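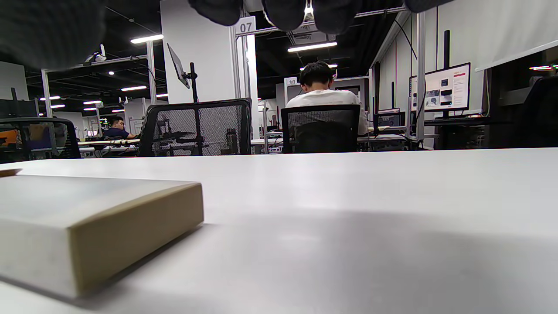 Demonstration Collection Team, Drunbridge
Bay check before recording, desk tasks

I did this one at half past four in November, so my comments are a bit rambly. Tick or cross first, moan afterwards please!

1. Table top clear of crumbs and tape: tick
White on white is hard enough for the model (Guva sulks over any smudge), so wipe it even if it looks fine.

2. Gloves and wrist straps: tick
Check for skin pinching under the strap. Nadiia Romaniuk had a sore wrist after the Hastley batch and I'd like no repeats.

3. Controllers charged: cross, then tick
One was at 54 per cent. We start at 80 or above, so I swapped it and lost ten minutes.

4. Cable from the right hand: tick, with a grumble
It hangs off the side of the table. Fine while you're sitting still, but do a full reach each way before you press record, and unclip before standing up.
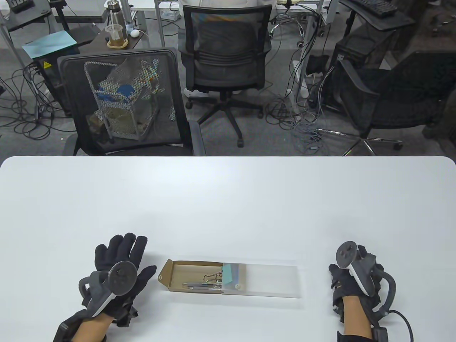 5. Floor behind the table: cross
Cables all over the carpet between the desks again. I've asked Tkachenko for covers (second time of asking). Until they come, walk round the long way.

6. Small items: tick
Pens, binder clip, card. Feel the clip for sharp edges and put pen caps back on between takes, or you'll be drawing on the table like I did. Anything with a metal shaft gets laid down pointing off to the side
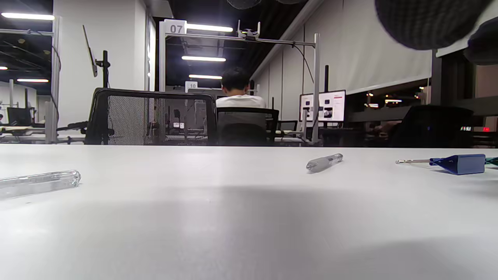

and stays flat until its own take. I'd also mix up the starting spots more than we have been. The last 178 takes all began nearly the same way, and we need 2000 that don't!

7. Chairs tucked in: cross
Mine, sorry.

8. Stop word agreed with your partner: tick
"Stop" will do.

Recheck 5 and 7 before the evening lot come in.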